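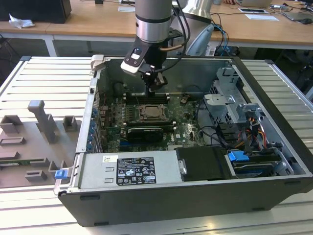
Projects > Clellendale > Partner reports > February

Progress report to the Tessier fund: control and perception software for memory module handling

This report covers the second work period at our Cloncombe site. The main task was to make the motion planner and the perception module work from one common model of the computer case. Before, each had its own model, and the two did not always agree about the walls.

The planner now treats the case walls and the drive cage as fixed obstacles. Cables are more difficult, as they do not keep their shape. For the moment we put a keep-out volume over them, and the planner refuses any path which enters it. This is safe but it also refuses some good paths. 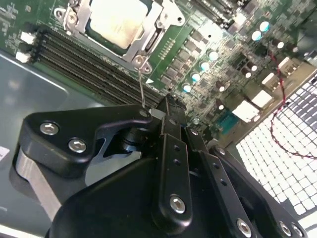 Slot detection uses the wrist view only for the last part of the approach. We ran 100 approaches to the memory slots in this period. In 76 of them the estimated slot position was inside our tolerance at the first attempt. Most of the others failed from reflections on metal parts, and 4 were stopped by the force limit. We did not yet repeat the test with other lighting.

The logging tool, Skakulitz, now saves the planner state together with the camera images under one clock. This was promised for the first period, and we regret the delay.

Open points:
- The force limit is still set by hand for each board type.
- Recovery after a stopped approach needs an operator.
- We request 2 more weeks for the calibration report.

The budget is unchanged.

Comments

Tessier programme desk: Please send the results by board type also. The extra weeks are fine for us.

Clellendale team: Thank you, we will add the table to the calibration report.

Integration group: Does the keep-out volume update when a cable moves during the approach?

Clellendale team: No, only at the start of each approach.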